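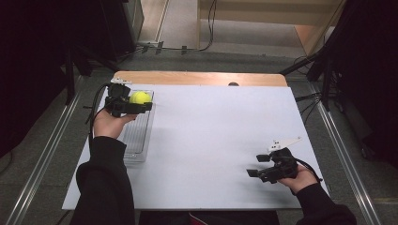
The desk in the back room on Bustard Street had been a problem for years. It was a good desk, with a light wood top, a rounded edge, and a small round grommet, but everything done on it left a mark. Glue left one. So did a mug, a bike chain, and a bag of potting soil that sat there for most of a winter. Refinishing it would have meant emptying the room. What the desk got instead was a white board laid flat on top.

Loose tops like this are common in Fakevmont, where a lot of houses are small and one table does the work of three. The board comes out for a project and goes behind the door afterward. Nothing is screwed down. If it gets ruined, the desk underneath is still a desk.

Mala, a sign shop near the river, sells offcuts from a bin by the register. The shop covers 3,160 square feet and most of that is sheet stock standing on edge, so the staff are glad to see the leftovers go. A large white rectangle runs around $20, depending on how many corners are dinged. The counter staff will trim one to size if you bring the measurements on paper. They would prefer that you not bring the desk drawer in to show them, which has happened.

Measure the table first, and then take a little off the depth. A board that covers the top completely is easy to catch with a hip as you go by. Leaving a strip of the wood showing at the back also keeps a cord hole at least partly open. If the board slides, put a square of shelf liner under each corner. Tape works too, but it leaves gum on the wood in summer.

**Why white**

A dropped screw is easy to find on white. So is a bead, a contact lens, or the end of a roll of clear tape. The grain of a wood top hides small things, and a patterned oilcloth hides them better. People who sew like a pale surface for dark fabric and complain about it for everything else, and a few keep a second board in gray.

White also shows where the light is coming from. Put the board down, hold a hand over it, and look at the shadow. A hard, dark shadow means one strong lamp, and you will be working in that shadow all evening. Moving the lamp to the other side of your writing hand fixes most of it. A second lamp, even a weak one, does the rest.
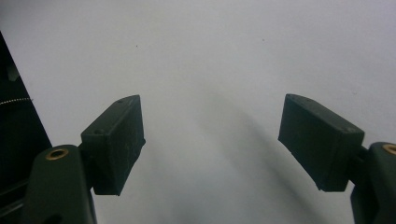
*Soft shadows fall across a smooth, pale surface.*

**Something for the round things**

Flat boards have one fault, and anyone with a tennis ball, a marble, or a spool of thread will find it. Floors in Fakevmont are old. Tables lean with them. A ball set down on a smooth top goes to the low corner and then under the radiator.

The answer is a tray with a rim. Clear plastic is the kind to get, as you can see what is under it and it doesn't make the board look crowded. Ridges in the base help a little with small round items and do almost nothing for large ones, which the rim has to stop. Rounded corners are easier to wipe. Abdel Rahman, the housewares store across from the bus depot, keeps them with the drawer organizers and sold 355 last year, a figure the store put down mainly to students.

Set the tray lengthwise along one side, left if you are right-handed. That leaves the middle of the board clear for the actual job. One tray is enough for most people. Two is the limit before the board turns into a shelf.

**Cleaning**

Dish soap and a damp cloth take off pencil and most food. Try rubbing alcohol on a corner before using it anywhere else, since offcuts come from different sheets and some of them cloud. Skip the scouring pad. Once the surface has fine scratches it picks up dirt, and it will stay gray no matter what you put on it. Trays can be washed in the sink with warm water. Let both dry standing up, and wipe off the wood before the board goes back down.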